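Groretti Opens Bag and Film Drop-Off Program at Rivadeneyra Market Hall

FOR IMMEDIATE RELEASE
2019-10-19

Groretti, a household goods and packaging reuse company, has opened a drop-off program for thin plastic bags and wrapping film at the Rivadeneyra market hall. Shoppers, stallholders and people who live nearby can bring in clean bags of any color and leave them at the counter by the north entrance. There is no charge and no sign-up.

The program takes the kinds of plastic that most curbside services leave behind: produce bags, carrier bags, bread bags, the outer wrap from paper towels and toilet paper, and the film that comes around cases of bottled drinks. Bags may be printed or plain, clear or tinted. Handles can stay on.

During a trial that ran at the market before the opening, 244 households took part and handed in 1,424 bundles of bags and film. Stallholders took part separately, and their material was not included in the total.

"People already had the bags at home," said Orlando Valderrama, who manages the program for Groretti. "They had a drawer full, or a bag of bags behind a door. We gave them a counter to bring them to."

Material left at the counter is carried to a sorting room on the upper floor of the hall. Staff open each bundle, flatten the bags on a work surface and check them for receipts, food scraps, staples and tape. Clean film is then sorted into clear, tinted and heavily printed grades. Mixed bundles are common, and a tinted bag will often come in together with printed packaging from a grocery order. The two are pulled apart before grading.

Tinted film has been the hardest grade to place. Clear film has several buyers, but pink, green and blue bags lower the value of a clear load even when only a few get in. Groretti now keeps tinted film separate from the start and sends it to Trivel, which turns it into dark-colored garden edging and storage crates. Heavily printed film also goes to Trivel.

Lucero Flores runs the sorting room. She asks that people not tie their bags tightly before bringing them in.

"A knot takes longer to undo than the rest of the bag takes to check," Flores said. "A loose twist is fine. So is a flat fold. If you have a lot of them, put them all in one larger bag and leave the top open."
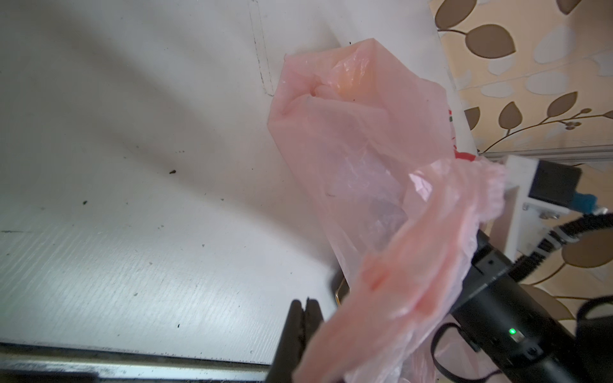 How to Prepare Bags and Film

Shake out crumbs and soil. A bag that held bread or onions does not need to be washed. A bag that held meat or fish should go in the household trash.

Remove receipts, paper labels that peel off easily, twist ties and metal clips. Labels that will not come off can stay on.

Let damp bags dry overnight. Wet film sticks together and cannot be graded on the day it arrives.

Do not include crinkly snack packets, foil-lined pouches, netting, plastic gloves or bags marked as compostable. These look similar to film but cannot be processed with it.

What Happens to Bags in Good Condition

Sturdy bags with no holes are set aside for reuse. Stallholders at Rivadeneyra can collect them from the counter in packs of 500, which are free to any stall with a current permit. The first packs went to the fruit and vegetable stalls along the east aisle.

Flor Quispe, who sells potatoes and dried corn in the hall, has been using the reused bags since the trial.

"Some customers ask why the bag has another shop's name on it," Quispe said. "I tell them it had a job before. Most of them bring it back the next week."

Counter and Collection Times

The counter is open whenever the market hall is open and closes 2 hours before the hall does, so that the day's material can be taken upstairs. Bundles should not be left outside the north entrance after closing. Stallholders with larger amounts can arrange a pickup from their stall by speaking to counter staff in the morning.

A second counter will open in November at the Bimen community center. It will accept the same materials as the market hall, but will not hand out bags for reuse at first. Vasanthi Namboodiri, who coordinates building use at Bimen, said the counter will stand in the front lobby next to the book exchange shelf.

"Parents come through that lobby twice a day with their hands full," Namboodiri said. "It needs to be something they can drop and keep walking."

Printed guides to accepted materials are available at the Rivadeneyra counter in English, Spanish and Turkish. The Turkish guide was prepared by Necati Akgül, who also works in the sorting room.

About Groretti

Groretti makes and sells reusable storage goods for homes and small shops and operates collection programs for packaging. Its products include folding crates, cloth produce bags and shelf liners.

Media Contact

Orlando Valderrama
Program Manager, Groretti
Interviews and visits to the sorting room can be arranged through the Rivadeneyra counter.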